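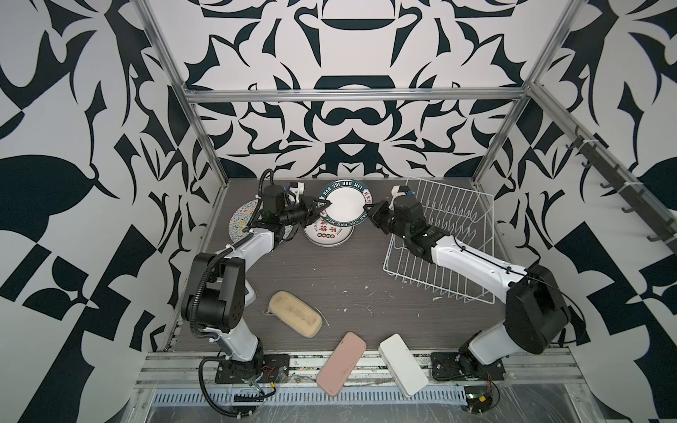

Handout 6 - two-arm control, perception and the plate problem

Read before the lab. Slides are in the Wania folder, code in the Hodero repo (branch is still called hodero-tmp, sorry).

Recap from last week: one arm, one object, one target pose. Easy. Now both arms hold the same rigid thing, so the two chains close into a loop. Any error in the base-to-base calibration turns into squeeze or pull on the plate. Position control alone will fight itself.

What we do instead
- leader arm tracks the path, follower holds a fixed offset in the leader's grip frame
- follower is soft along the line between grippers, stiff in the rest
- if the two joint clocks drift apart, stop. Don't interpolate over the gap

Perception. Plates are harder than boxes. Plain centre, shiny, hardly any depth. Rim is where the information is - printed lettering gives good features, but the same words repeat round the rim so the matcher can lock on at the wrong rotation. For grasping that's mostly fine. For anything where the print has to face a set way it isnt.

Stacks: segment the top rim first, then fit the ellipse. Lower plates are offset so their edges show up as extra arcs. Yuen (our grasp scorer) used to pick these up as one big plate. Fixed in build 107, check which one you have.

Wrist view comes in late, only for the last bit of the approach. Fingers hide part of the rim so mask them out, mask file is in the repo.
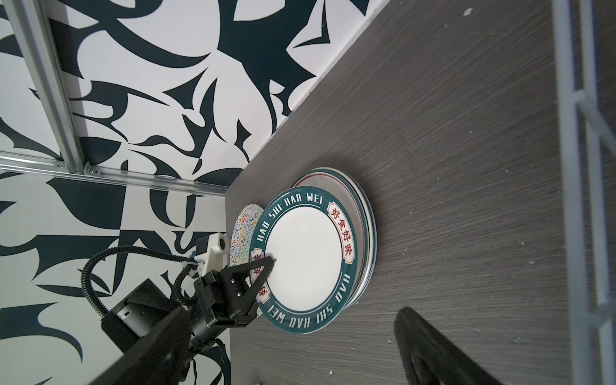 Mekovero wrote back on the draft of these notes that the mask should be made from the joint angles every cycle, as a fixed one goes wrong the moment the fingers open. Fair. Costs more time per cycle but do it that way, ignore the file.

Planning
Config 152 = rack in the collision model, config 162 = same plus cables as swept tubes. Use 162. Slower, finds fewer paths, fewer snags.

For the lab: log both arms, plot the offset error agianst time, bring the plot. Mark on it where the follower goes soft.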